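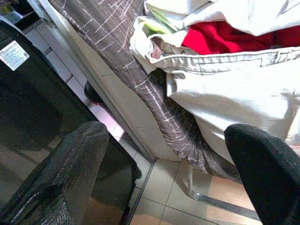 Home demonstrators wanted: help a robot learn the laundry

We are looking for 8 people to join the Skona project as home demonstrators. If you can sort a wash, have a bit of patience and like the idea of teaching a machine something you have done half asleep for years, please read on!

Skona is Herkmont's household learning project. Our system learns from examples. A person guides a pair of robot arms through a job, the cameras and joint sensors record it, and the recordings go into the training set. Last season we gathered plenty of table work (cups, cutlery, folding tea towels) and now we are moving on to laundry, which we are all very excited about. Laundry is wonderfully awkward. Cloth never lies the same way twice, bags sag, sleeves catch on things, and a lid is a completely different problem from a sock.

What you would be doing

You would work in furnished flats, in pairs, taking turns. One of you guides the arms while the other resets the room and keeps the log. A typical task might be taking one garment from a bag, or bringing the arms up to a washing machine and lowering something into the drum. We need 300 good examples of each task, and we want them to differ: sunny mornings, dull afternoons, full bags, nearly empty bags, stripes, plain colours, thick towels, thin shirts.

Failed attempts are kept too, as long as they are marked as failed. Please don't be shy about fumbling. A dropped shirt with an honest note beside it is useful to us.

You will also write short labels in everyday English, such as "pick up the red top" or "put the cloth in the machine". We like it when people phrase these differently, so bring your own way of talking. 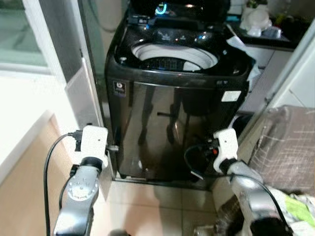
Wendden, January

The first laundry sessions are under way in Wendden, and the new demonstrators will join the team there. Haruto Hirano runs the sessions and will train you himself over your first four shifts. He has guided the arms through more loads than he cares to admit and still gets a kick out of a clean grasp.

Shifts start at 9.30 am or 1.30 pm and last three and a half hours, with a proper break in the middle. Most people take three shifts a week. The work is paid by the hour – training included – and never by the number of examples, so there is no need to rush. Travel within Wendden is refunded. The first block runs until each pair has recorded 100 examples of every task on the list, and after that there is a good chance of a second block in Goh, for anyone who would like to carry on.

Who we'd love to hear from

You don't need a technical background. Our best demonstrators so far have included a retired seamstress and a former hotel porter. You do need to be 18 or over, comfortable standing for an hour at a stretch, and able to repeat a small movement many times without losing interest in it. Steady hands help. So does a tidy approach to notes, as every recording needs its task, its result and its label filled in before the next one begins.

Left-handed people are especially welcome – we have too few of you! If you use a wheelchair or would prefer to work seated, tell us and we will set up the guiding station to suit.

Your voice and face are not part of the training set. Anything picked up by accident is removed before the recordings leave the flat, and you can ask to look through your own sessions at any time.

How to apply

Write to Gifty Annan, who looks after demonstrators at Herkmont, using the contact form on the Skona page. A few paragraphs will do. Tell us which shifts suit you, whether you are right- or left-handed, and how you do your own washing at home, in as much detail as you like. We do read those bits, and they have already given us several new tasks.

Everyone who applies will get a reply. Those we invite will come in for a paid two-hour trial with the arms, and you are welcome to bring an item of clothing you find particularly annoying to handle.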